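Reading the Psalms Together
Session 3 handout: Laments, and why we sing them
Windent Fellowship adult class, Melley Room, Friday evenings at 7

Welcome back! Last session we looked at the psalms of praise, and a few of you stayed so long afterward talking over Psalm 104 that we locked up in the dark. I loved it. Tonight we turn to the other big family in the book, the laments, and I think you're going to be surprised by how much is in them.

Please have your Bible open to Psalm 13 as you read these notes. Any translation is fine. If you have two at home, bring both, because half the fun is hearing them disagree.

What is a lament?

A lament is a prayer spoken to God out of trouble. The trouble might be sickness, enemies, guilt, loneliness, or a feeling that God has gone quiet. Scholars sort them in different ways and come up with different totals, but on almost any count laments are the largest group in the Psalter. More than praise! More than thanksgiving! When I first learned that I went straight home and read ten of them in a row at the kitchen table, which I don't recommend all at once, but it did change how I pray.

Some are personal ("How long, O Lord? Will you forget me?"). Others belong to the whole people, such as Psalm 74 and Psalm 80, which look back on national disaster. The personal ones use "I" and "me," the community ones mostly "we" and "us." Circle the pronouns as you go. It's a small habit and it pays off quickly.

The usual parts

Most laments share the same building blocks. They don't always come in this order, and a few psalms leave one out, so treat this as a map you can scribble on. We'll use 5 headings:

1. Address. The psalmist calls on God by name, often in the very first line.
2. Complaint. What's wrong, told plainly. Watch for "how long" and "why."
3. Request. What the psalmist wants God to do: look, answer, rescue, forgive.
4. Trust. Often marked by the word "but" or "yet."
5. Praise, or a promise of praise to come.

Now look at Psalm 13. It's only six verses, and all of these parts are there. The complaint runs through verses 1 and 2, with "how long" four times over. The request comes in verses 3 and 4. Then verse 5 opens with "But I have trusted in your steadfast love" (wording varies), and by verse 6 the psalmist is singing.

What happened between verses 4 and 5? This is one of the great puzzles, and I could talk about it all night. One old suggestion is that a priest spoke a word of assurance at that point in worship, and the psalm records only the worshiper's side. Another is that the prayer itself did the work, and that saying the hard thing out loud made room for hope. A third is that the psalm was written after the trouble had passed, looking back. The text doesn't tell us. Pick the one you find most convincing and be ready to say why in your small group.

The one that doesn't turn

Psalm 88 is the exception. It has the address and it has plenty of complaint, but it never gets to the "but." Its last word in Hebrew is usually translated "darkness." I used to hurry past it. Now I think it's a wonderful thing that it was kept, and that people who feel that way on a Sunday morning can find their own words already printed in the book. Notice, too, that verse 1 still calls God "the God of my salvation." Mark that verse.

Poetry notes

Hebrew poetry works by pairing lines. The second line may echo the first, sharpen it, or set something against it. Try reading Psalm 6:6 aloud with a partner, one taking each line, and listen for how the picture grows: weary with moaning, then a bed flooded with tears. That's deliberate overstatement, and it's marvelous.

You'll also find the word "selah" at the ends of some sections. It may be a musical direction, possibly a pause. Its meaning has been lost, so your guess is welcome.

Small groups

Sollon group: Psalm 13
Virk group: Psalm 42 and 43 (read them straight through as one poem and listen for the refrain)

Take twenty minutes. Label the parts, mark the turn if there is one, and choose a single line you'd like to hear sung. Somebody should write it on the big sheet by the piano.

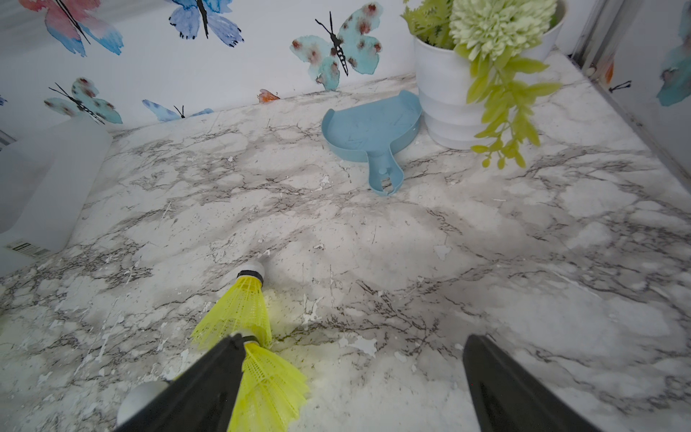
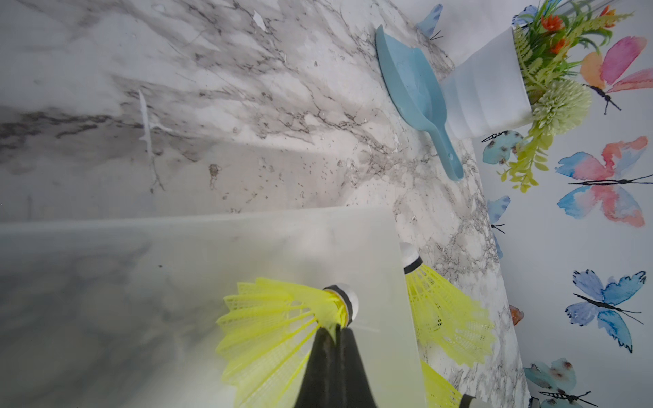
Homework for next time

Write your own lament. Please don't panic! It can be very short, and you won't be asked to read it aloud unless you want to. Keep it under 170 words and use as many of the headings as fit. If you get stuck, start with "How long" and see where the sentence goes. Past classes have dreaded this assignment and then told me it was their favorite.

Read one lament each morning: Psalms 3, 6, 22, 42, 77, 130. Psalm 22 is the long one, so leave yourself extra time. Its opening line is on Jesus' lips in Matthew 27:46 and Mark 15:34, and we'll spend the first part of next session on what it means to hear the whole psalm behind that one line.

If you want to go deeper, compare Psalm 130 with the hymn settings in our hymnal. There are at least two, and they handle the waiting verse ("more than those who watch for the morning") very differently. Hum them both. See which one makes you wait.

Bring next time: your Bible, a pencil, your lament, and any questions from Psalm 22. Coffee's on from 6:30, and the side door will be open.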